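Sorting Small Cartons by Color Before Shelving

This procedure applies to small printed cartons handled on a flat worktop. Mixed cartons are spread out, grouped by main face color, and moved to the shelf one group at a time.

Before you start

Use a dark matte surface. Glossy tops reflect overhead light and make similar blues hard to tell apart. Wipe the top and let it dry. Lighting of about 500 lux is enough for reading carton labels.

Steps

1. Place the cartons flat, printed face up, with a hand's width between them.
2. Turn any carton that shows only a side panel. The shade on a side panel can differ from the front.
3. Start with the color that has the fewest cartons - usually green in our stock - and set it along the left side.
4. Separate dark blue from light blue. Compare two cartons side by side, then check the printed name. Color alone does not identify the contents.
5. Keep the middle of the worktop clear for cartons still to be checked.
6. Shelve each group with the end panels facing out.

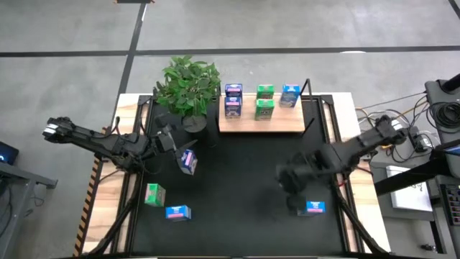

Green and blue cartons on a black worktop, one dark blue carton tilted.

Cartons with crushed corners go in a separate tray. Do not tape over the label area.

Page maintained by Stela Ursu. Last revised in February.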